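Arm diary, 29 March 2022

Back at the bench after dinner, and what a good evening it was! 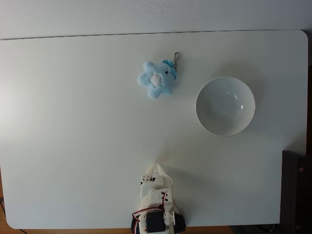 I've been putting off the shoulder joint ever since December, when it first started to sag at the end of a long reach, and tonight I finally gave in and took the whole thing down to the bare brackets. I had told myself I'd do the wiring first and the joint second. Of course I did it the other way round, and had to undo half of it, but I don't mind. I love this part. Give me a small screwdriver and a pile of servo horns and I'm happy until bedtime.

So, the shoulder. I'd been blaming the servo for months (poor thing) and had even bought a spare from Bendden to swap in. When I got the horn off, the splines on the servo were perfect, crisp as new. It was the horn that had gone. The teeth on the inside were rounded over on one side, so every time the arm stretched out it slipped a hair and then stayed there. Two years of that! I put on a new horn, centered the servo first this time, and did the middle screw up snug with my fingers and a quarter turn more. No slop at all. I wiggled it for far too long just to enjoy it.

Centering, for my own memory, because I forget every single time: power the servo on its own, send it to the middle, wait till it stops humming, THEN push the horn on. If I push the horn on first and send it to the middle after, the arm swings itself into the table. I have a chip in an old bracket to remind me.

Next the wires. They were too tight over the elbow, and I think that's what was giving me the twitch – the plug was getting tugged whenever the arm folded up. I let out a lot more slack and gave them proper loops, so they can swing free when the joints turn. It looks like a bird started a nest and lost interest, but I ran the elbow through its whole travel 8 times and nothing pulled. I'm going to leave the loops big for a week before I tie anything down. Last time I tied it all neatly on the first night and was snipping zip ties by the second.

Then the gripper, which I'd been looking forward to. I printed new jaws over the weekend in the white Kartha filament, at the slow setting, and they came out so much cleaner than the first pair. The first pair had a bit of stringing on the inside faces and I never got them quite flat. These only needed a few strokes with the fine file. I drilled the pivot holes out by hand, turning the bit in my fingers, until the screws dropped through and the jaws moved without a catch. A tiny smear of grease on the pivots and that was it. They close so evenly now! The old ones always met at the tips and left a gap farther down, and I'd gotten so used to it that I'd stopped seeing it.

My test things are the star plush and the white bowl, the same as always. The star is a lovely thing to practice on, being soft all the way round, and each point is a different sort of grab depending on which way it's lying. The goal is the same as it was in the winter: pick up the star, carry it over, let go above the bowl. I've been writing the moves out in Zenis, which I still find a bit fiddly to set up but which lets me nudge one joint at a time and save where it ends up, and for this kind of work that's all I want.

All the saved positions are off now, naturally. New horn, new zero. I started by redoing the rest position and then the first reach, going down in tiny steps. I had the speed set at 300 from some earlier experiment and it gave me a proper fright, so it's at 200 now and I'm keeping it there until every position has been checked. Must write that on the tape on the power supply. The old note says something about Gamer, the name I gave the first version of this arm, and I haven't had the heart to peel it off.

Things still to do: the base servo has a faint click when it changes direction. It was there before tonight and it's no worse, so I'll leave it alone until the positions are done. One of the little screws in the lower bracket is a different length from its neighbor and I want to find the right one. Also buy more horns! I used the last good one tonight, and I'd hate to be stopped by such a cheap bit of plastic.

I should have gone up an hour ago. I kept opening and closing the jaws. Tomorrow I'll start with the reach to the star, then the lift, and leave the bowl for when I've got the lift right.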